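Guides > Plustitz Stamp Catalog > Part 2: Before You Scan

5 min read

2. Setting up your sorting table

Okay, you've installed Plustitz and made an empty album (if you haven't, go back to Part 1, I'll wait). Before you scan a single stamp, I'd like you to set up a place to sort. I skipped this part with my own collection, which is 2481 stamps, mostly my grandfather's, and I ended up with the same Polish airmail set entered in three different albums. It took me most of April to untangle, and I don't want that for you!

You don't need a special room. A kitchen table works fine as long as you can leave things out overnight.

2.1 Pick your surface

1. Choose a table in a plain, light color. Stamps with dark backs disappear on dark wood, and busy tablecloths are worse.
2. Wipe it down and let it dry all the way. I mean all the way – old gum will grab onto any dampness it can find.
3. Put your lamp on the side opposite your writing hand so you aren't working in your own shadow.
4. Move the fan, the open window, the cat.

CAUTION: No drinks on the table. Put your coffee on a separate chair or shelf behind you. I know everyone says this. I've got a whole envelope of pinkish Hungarian stamps that didn't start out pink.

2.2 Lay out your trays

Plustitz asks you to put every stamp in one of its starting groups: Keep, Swap, Check, or Damaged. The easiest way to stay in step with the program is to have one tray on the table for each group.

5. Set out a shallow tray for each group. Different colors help a lot, and a low rim is easier on the fingers.
6. In Plustitz, open Album > Groups and give each group the same color as its tray. You can change the colors later, so don't fuss.
7. Put Check closest to you. It fills up the fastest, at least for beginners, and you'll be reaching into it all evening.
8. Use tongs with flat, rounded tips for the stamps themselves. Never tweezers from the bathroom drawer, they have ridges that leave marks.

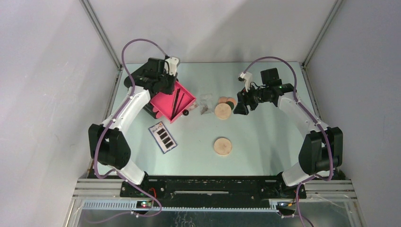
Fig. 2-1. Bright pink tray with two thin black sticks in it.

Once you've chosen your colors, hold a practice round with stamps you don't care about. I keep an envelope of common ones just for this (Zofia Szczepańska, who answers the help mail with me, calls it the confetti). Sort for ten minutes or so and see whether your arm gets tired. If it does, bring the trays in closer.

NOTE: If you only own one tray, sort in passes. Pull out all the Keeps first, enter them, then go back for the Swaps. It's slower, but Plustitz doesn't mind, and you can turn on "Single group session" under Preferences so the program quits asking you which group you're in.

2.3 Give the waiting stamps a home

You won't finish in one night. When I took over the Kalinowski lot there were 384 envelopes in it, and I got through 11 on the first evening. The rest had to live somewhere flat and dark in the meantime.

9. Find a small box or a set of drawers that sits within reach of your chair.
10. Sort the unopened envelopes by country or by decade, whichever you find easier. Don't do both yet.
11. Write a batch name on each envelope in pencil. Ballpoint presses through the paper.
12. In Plustitz, go to Batches > New and type the same name, exactly as you wrote it. "France 2" and "France-2" are different batches as far as the program is concerned.
13. Set the batch status to Waiting.

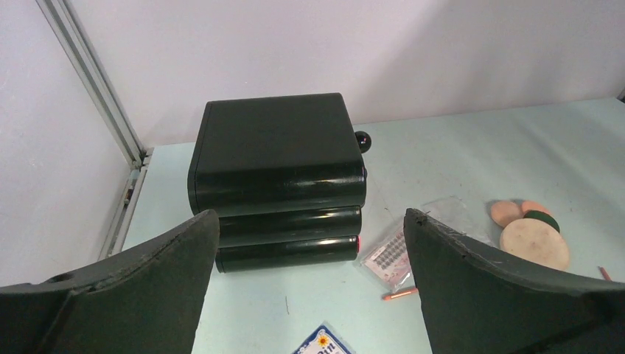
Fig. 2-2. Dark green storage unit with rounded, glossy fronts.

Whatever you store envelopes in, check that they lie flat before you close it. A bent corner on an envelope is usually a bent corner on a stamp too. And don't pack them tight. You want to be able to lift one out without dragging its neighbors along.

CAUTION: Keep stored stamps away from radiators and outside walls. If your house is damp, tuck in a packet of silica gel, but don't let it touch the stamps directly.

2.4 Connect the scanner (only if it's a Stuvden or Unent)

Most scanners will show up by themselves when you get to Part 3. Two makes need a little help first.

14. Stuvden: plug it in before you start Plustitz. If you forget, close the program and open it again.
15. Unent: switch off auto-crop in the scanner's own settings. Auto-crop loves to shave off perforations, and then every stamp you own looks trimmed.
16. Scan one stamp from the practice envelope and zoom in until you can see every tooth along the edge.

If the teeth look fuzzy, clean the glass with a dry cloth and try again before you touch any settings. It's nearly always the glass.

Leave everything where it is, save your album, and go on to Part 3, Your First Batch.

Guide written by Edgardo Macapagal. Corrections from Zofia Szczepańska.

Contact the Plustitz help desk | © Plustitz | Back to top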